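Keisha Yazzie
@keishayazzie

OK so the closet wall is finally happening. I have been talking about this since September and my sister has stopped asking.

Quick recap for anyone new: spare room, one closet door that sticks, and a pile of shirts living on the back of a chair. I wanted a spot where tomorrow's outfit can just hang out in the open where I'll see it.

I gave myself 2 evenings and a budget of 41 dollars. The budget went fast, mostly on hooks (who knew hooks cost that much?) and one very nice can of paint I did not need but LOVED.

First thing up was the dark button-up, my go-to for work dinners. It needs ironing maybe twice a year and it goes with everything I own – yes, including the green pants, Tarek. 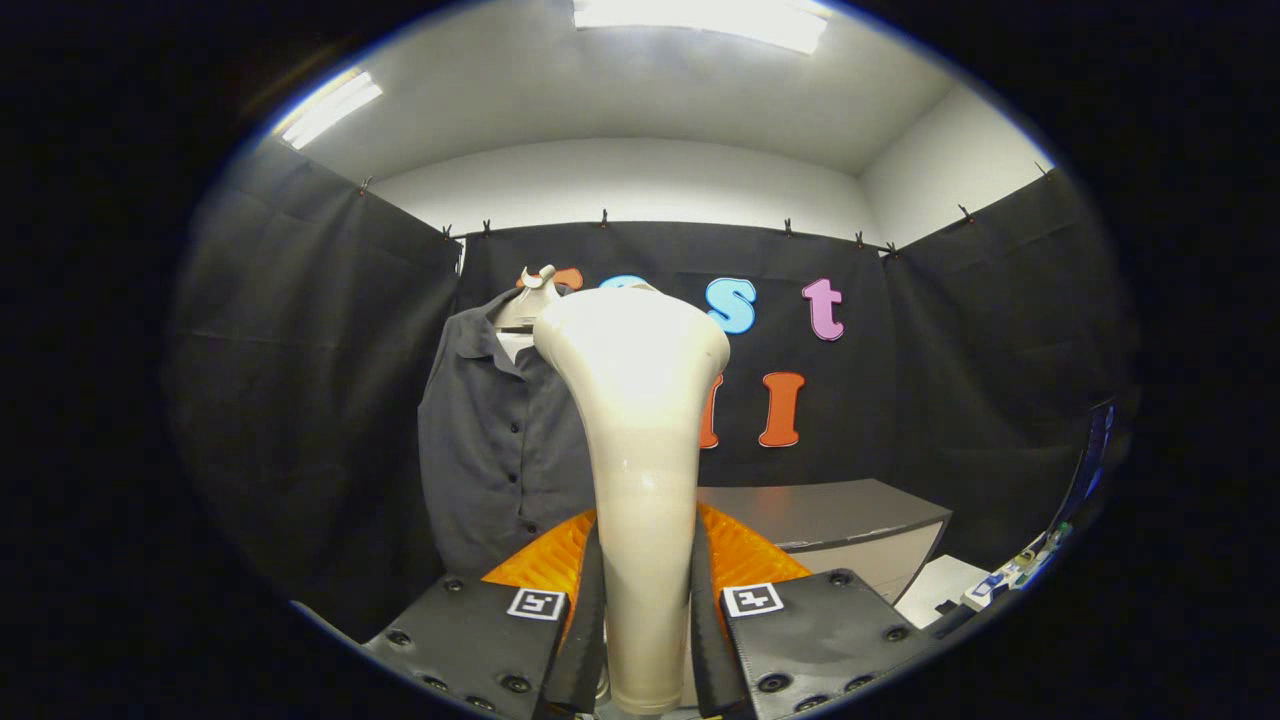
Charcoal shirt on its gray hanger, decorative letters on the black curtain, big shiny cream thing right up front.

The letters were the part I kept going back and forth on. Chaimae thought they'd be too much next to clothes, and I get it, but a bare wall made the whole corner feel like a dry cleaner's. They stay!!

Hanger opinions, because I have them now: plastic is fine for a shirt like this one. I button the top button before it goes up so the collar sits right, and I leave a hand's width between pieces so nothing gets squashed.

I also did the big sort while I was at it. More than 28 pieces went into the donation bag, including a blazer I bought for one wedding and a sweater that sheds on every chair it meets. Felt amazing, then I panicked and took one scarf back out.

Still to do: a small shelf for the folded stuff, and a better bulb, the one in there now makes navy and black look exactly the same (I have gone to work in the wrong socks more than once).

Fouzia, you asked about the hooks – I went with the screw-in kind, one per shirt. The sticky ones gave up on me in my last apartment and took a strip of paint with them.

Shelf next. If anyone has a narrow one they like, send it my way!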